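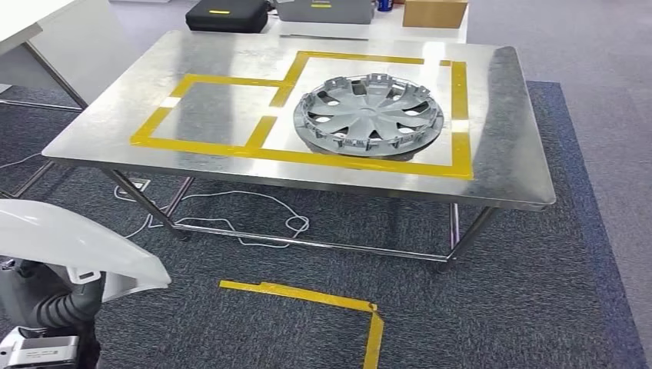 Hubcap in the big square, small box still to fill. Druvo's view of the table.

1/ OK, results thread! We've been working on a boring-sounding question: if you have a fixed budget of demos for teaching a robot one pick-and-place job, where should you put the part when you record them? I've been stuck on this since February and I finally have numbers I trust.

2/ The job: pick up a plastic wheel cover from the big taped square, set it down in the smaller taped rectangle next to it. Two boxes, one shared strip of yellow tape. The policy never gets told where the tape is, it has to work that out from the cameras.

3/ Why a wheel cover? It's wide and flat, and the rim has all these little clips sticking up. Grab it between clips and life is good. Grab it on a clip and it tilts on the way up. I wanted a part where a couple of degrees of rotation matters (oh, it does).

4/ We recorded 1,314 demos by teleop on Druvo. Every one has a start position and a rotation logged. Then we trained the same policy over and over on different subsets of 608, same settings, same number of steps, only the choice of demos changed.

5/ Subset A was plain random. Subset B was an even grid over the square. Subset C is the one we call Rellura: start with a small random batch, train, see where the policy's predictions disagree with each other most, and pull the next demos from there. Repeat till the budget's gone.

6/ I fully expected the grid to win. I had a bet on it. The grid came in last!! Even spacing on position gave us lousy coverage on rotation, and rotation was what the policy was bad at. Random did better just by being messy.

7/ Rellura beat both, and the gap was biggest when the part started close to the tape lines. Its picks piled up in two places: near the strip between the boxes, and at rotations where a clip lands right under a fingertip. We didn't tell it about either one.

8/ Testing was 154 trials per policy, start poses drawn ahead of time and shared by all three. A trial counts only if the whole cover ends up inside the small box. Touching the tape is a fail. Yes, that's strict. Yes, I regretted it by the second afternoon.

9/ Stuff that didn't work: picking by disagreement from the very first demo. With a tiny starting set the model disagrees with itself everywhere, so you're picking noise. It needs that random batch first. We lost some 2,000 training runs' worth of sweeps figuring out how big to make it.

10/ Caveats: one part, one table, one robot. The steel throws a lot of glare and I don't know yet how much of the disagreement near the front edge is really just reflections. Brekke is the same setup with a matte mat on top and that's next.

11/ Code for the selection step is going into Eter, our data tools repo, once I've cleaned up my variable names. If you've tried something like this on parts that bend, I'd love to hear what you used for the disagreement score. Replies are open!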